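Handling notes: can machines do the chores yet?

The short answer from the second round of trials at Plarkoddale is that they can do parts of chores. The parts they can do are mostly the ones with a rigid object, a known starting place and a clear surface on every side. Members who asked in November whether a machine could take over the kitting bench, or the kitchen at the back of it, will find the position has moved a little.

Radwa Bouazza ran the trials and logged 1,444 attempts over seven tasks. An attempt counted as good only if the object was picked up, moved and set down upright with no help from the operator. Wiping a worktop and moving tins between shelves did well. Folding tea towels did badly. Sorting mixed fixings into trays came out in the middle, with most failures on washers lying flat. The full table is in the Flollmont report, which members can ask for at the desk.

Speed is still poor. The best run on the tin task took 59 seconds for a job a person does while talking to someone else. Khadija El-Sayed, who wrote the control side, argues that speed matters less for work done overnight, and for a kitchen shelf that is fair. On the shop floor it is not, because the next station is waiting. We left both views in the report.

Two points from the failures are worth passing on. First, grip force was seldom the problem. Most dropped items had been taken hold of in the wrong place, so that they swung when lifted and caught on something. Second, small changes to the room cost more than expected. Moving a lamp lowered the results on the fixings task for the rest of the day, until the Dudek routine was run again. 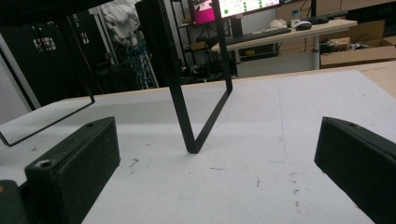 Open-frame items remain the awkward class. Drying racks, folding stands, wire baskets and chair bases all give a gripper very little to close on, and the part nearest the fingers is often the wrong part to take. A two-finger tool with plain block fingers has to settle on one bar and leave its neighbours alone. With thin black bars rising in loops from a white top, the outline is easy enough to pick out, but faint shadows lie close to the bars and the gaps show whatever is behind: shelving, blue cables, a desk. A depth reading taken through a gap belongs to the background – a common cause of a planned grasp closing on air. Khadija's present fix is to reject any reading beyond the far edge of the table.

The next round will use the Sodov planner on racks and stands only, with the same pass rule as before. Members with an open-frame item they would like included should leave it with Radwa, labelled with its weight.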